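Kulldale robotics workshop draws a full house at fall open day

Sun 18 October

By the time the doors opened at the Kulldale robotics workshop, the line already ran past the bike racks and down to the corner. Families, retired machinists, high school students and at least one very patient dog had turned out for the fall open day, and most of them stayed a good deal longer than they had planned to (this reporter included!).

The workshop, run by the small automation firm Fusora, usually keeps its doors shut to the public. For one afternoon the team rolled back the dividers, put out coffee and let visitors stand close to the benches while the arms went through their paces. Groups went in 32 at a time, and each one got a short talk, a demonstration and as many questions as they cared to ask.

"I thought people would want the fast stuff," said Usha D'Souza, who led the demonstrations. "They want the slow stuff. They want to see how it makes up its mind."

The slow stuff meant toy blocks. At the main bench, an arm works over a pale wooden board set on a blue metal table, and its job is to push small colored shapes from one spot to another. It has no fingers. All it has is a straight black rod, so a block can't be picked up and has to be nudged along, a bit like moving a pea across a plate with a chopstick. Push a cylinder slightly off center and it wanders away to the side. Push a star and it may turn on one of its points and end up facing somewhere else entirely.

D'Souza took requests from the crowd. Visitors called out things like "put the yellow one by itself" or "move the red star next to the green one," and the arm had a go. Some pushes went straight to the mark and got a cheer. Others took the long way, with the rod backing off, coming around the other side and trying again, and those got the bigger cheer. One long attempt to steer the heart into a corner of the board had a whole row of second graders shouting directions.

The shapes are harder than they look, D'Souza told the groups. When blocks are pressed up against each other, moving one usually moves its neighbors too, and the arm has to find a way in from the outside. She handed out spare blocks and pencils at a side table so people could try the same thing themselves. Grown adults were hunched over that table most of the afternoon, and there was some grumbling about whose turn it was.

Across the room, Iolanda Cordeiro ran the second stop of the tour, where she explained how the team teaches new tasks. A person guides the arm through a job many times over, and the recordings are used to train the software that later does the job alone. For a new pushing task the team likes to start with about 100 of these runs, she said, then look hard at the ones that went wrong.

"The bad ones are my favorites," Cordeiro said. "You learn where the edges are."

She had plenty of company at her stop, including a group from the Plustia after-school club who arrived with a typed list of questions and got through all of them. They wanted to know what happens if the lights change (it can matter quite a lot), whether the arm ever gets stuck (yes) and whether it could be taught to clean a bedroom. Cordeiro said she would settle for it clearing the board first.

Fusora moved into the old Grīnberga building 2 years ago, and this was the first time many neighbors had seen past the lobby. Several said they had walked by the windows for months wondering what the hum was. It is the air compressor, for anyone still curious.

The next open day is planned for January, again free of charge, with 2 sessions instead of one long afternoon so the line should move faster. Sign-up sheets will be at the front desk and at the Kulldale library. Children under ten need to come with an adult, and everyone is asked to wear closed-toe shoes. D'Souza says the blocks will be back on the bench, and she is already taking requests for shapes.

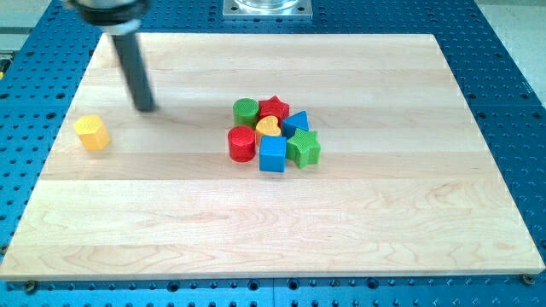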